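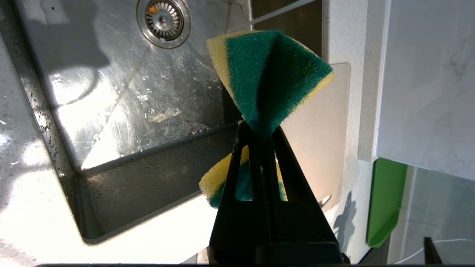 Sink 2, green and yellow sponge, board up against the wall. Strong sun on the steel.

July 21, 2023
Test kitchen, Laitinen building

Sink and counter care, continued from the last page.

Spent the morning on the cleaning routine for sink 2. The Boltimance people want one written routine that covers both sinks and the white counter, and what we have now is a page of notes that contradict each other. Trying to get it down to something that fits on a card by the faucet.

Sponge first. Staying with the ordinary two-sided kind, green scouring layer on yellow foam. The foam side does the daily wipe. The green side is for stuck food and for the ring around the drain, and should stay off the flat of the basin unless there is a reason. I tried the green side on the back of the old basin in storage, 200 strokes along the grain and 200 across, same hand, plain water. Along the grain I could find the patch by feel but hardly by eye. Across the grain it shows from the doorway. So: with the grain, always. That goes on the card in capitals.

Folding the sponge in half with the green side out works well for the corners. The inside corners on this basin are rounded, so a flat sponge bridges over them and leaves a film. Folded, it gets down into the curve. It also wants to spring open again as soon as you ease off, and a stiff new one is worse for this than one that has been used for a day or two. Soak new ones in warm water before trying to fold them.

The all-foam sponges from Plelleline were no good for corners. They fold easily enough but there is nothing to scrub with, and they stay heavy with water long after. Put the rest of the pack with the car wash things.

Drain. There is a small orange-brown speck on the rim of the strainer. Can't tell from looking whether it is food or rust. If it comes off with the foam side it is food and we forget about it. If it needs the green side, write it down here with the date, and look at the same place a week later. We had rust spots on the other sink last October and they came from a steel wool pad that someone had left sitting on the drain overnight, so no steel wool in either sink. I thought that was already the rule but it isn't on any of the old sheets.

The holes in the middle of the strainer want a brush. A sponge just slides over them. The small bottle brush in the left drawer fits.

Water spots. The sun is the trouble on this side of the room. With that much glare on the metal I can't judge spots at all, the bright patches wash out whatever is under them. Check the basin after lunch, when the sun is off it, or hold a sheet of cardboard up for shade and look along the steel from low down. I would throw out all the spot ratings from earlier in the week that were made in the morning. They jump around for no reason I can find and I think the light is most of it.

Drying routine as it stands: rinse, foam side wrung out hard, one pass over the walls, one over the floor toward the drain, then the cloth. Skipping the cloth leaves drops on the floor and the walls, and with our water those dry to white rings. Spray is 500 ml of water with a spoonful of vinegar, mixed fresh. Do not let it sit on the chrome. Rinse after.

Counter. White with a speckle, and it hides crumbs very well, which is nice for visitors and bad for us. Dark flecks could be part of the pattern or could be pepper. Run a dry palm over it before wiping. Water gets onto it at the corner by the sink every time somebody rinses a pan, so the wipe for that corner belongs to the sink routine and I have moved it there. No green side on the counter at all until we know what it does to the finish. I have asked for an offcut to try it on.

Cutting board. The beige plastic one stands upright against the wall behind the sink. Fine for drying, air gets to both faces, but whatever runs off it ends up along the back edge and stays there. Either it gets wiped behind every evening or the board moves to the rack. I would rather keep it where it is, people use it more when it is in reach. Trying the evening wipe for two weeks.

Supplies. The storeroom sheet says 3,700 sponges, which has to be a typing mistake, they would not fit in the room. Probably a carton number in the wrong column. Look in the cabinet before ordering from Mostetine again - last time we went by the sheet and got it wrong the other way.

How long a sponge lasts is still open. The green layer was starting to lift at one corner on the one I retired yesterday, after some 500 pans by the tally on the wall, but the foam had gone soft and smelled well before that. Going by smell for now. Change it when it smells, or weekly, whichever comes first.

To do:
Speck on the strainer, foam side first
Redo spot ratings in the afternoon
Offcut for the counter test
Card for sink 2, draft, then the same card with sink 1 changes
Fix the sponge line on the storeroom sheet
Second bottle brush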